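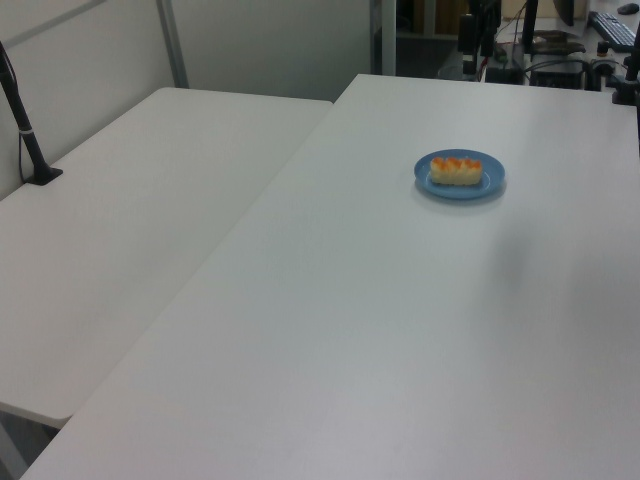

What does the Geltbridge starter kit cost after the trial?
The trial runs 20 days, then it's $600 a month. Bokis lists a lower price on its own page, but that one leaves out the gripper pads.

Does it really learn a new task in three tries?
So the brochure claims. We got there with one task – moving a light item off a plate – and gave up on two others. Ask for a demo with your own items.

Who handles repairs?
Umport, by mail. Allow 3 weeks.

Last checked Jul 13, 2023 by Torbjørn Söderlund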